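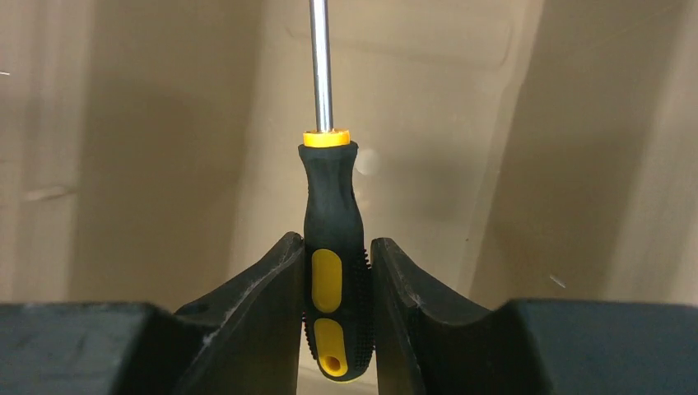
Handling rules for hand tools, second version
Thursday, June 11, 2020
Cell 2, Nemura bench

I write down what we agreed for the tool tasks, so that the people from Boersma can read it before they come in August. The first version was only a list on the whiteboard and half of it is wiped off now.

1. Grip on the handle, never on the shaft. For screwdrivers the fingers close on the middle and lower part of the handle. The steel is too thin and smooth for our fingers, and when it turns in the grip the tip goes where we did not plan.

2. A screwdriver counts as a sharp object. This was discussed a long time. Bandaleck treats only blades as sharp in their own rules, but a tip on a moving arm is a tip. So: reduced speed, guard closed, no hand inside while the arm is enabled. Also not "only for a second".

3. Closing force stays at 60 for rubber handles. I tried 73 on the old black and yellow type and saw no better hold, only deeper marks in the rubber. If somebody needs more than 60, please write it in this book with the tool and the reason.

4. Look at the fingers before each session. Scuffs and light wear are allowed. A crack, a missing piece at the point or a pad which moves under the thumb is not allowed, then the pair is changed. Always both fingers together, also when one still looks good. Dust we wipe off with a dry cloth. No alcohol on the pads until Clastatell has answered if it makes them hard.

5. After an emergency stop with a tool in the grip: do not open the gripper from the desk. First one person supports the tool by the handle, with the arm power off, then the fingers are released by hand. I know this is slow. We had 11 drops last month and most of them came from exactly this moment.

6. Tip direction is written in the task sheet, up or down. If the sheet does not say it, the task is not ready and goes back to the person who wrote it.

Still open:
– Handles with a textured side. Should one finger always press on the bumps, or does it not matter? I would like to make the same lift both ways and compare the slip.
– Which rule for tools with a hanging hole. A finger point could catch in it, I have not seen it happen.
– The sticker on the guard still shows the old speed limit. New one is ordered.

Rule 5 must be printed large and hung next to the stop button. I do it tomorrow morning before the first run.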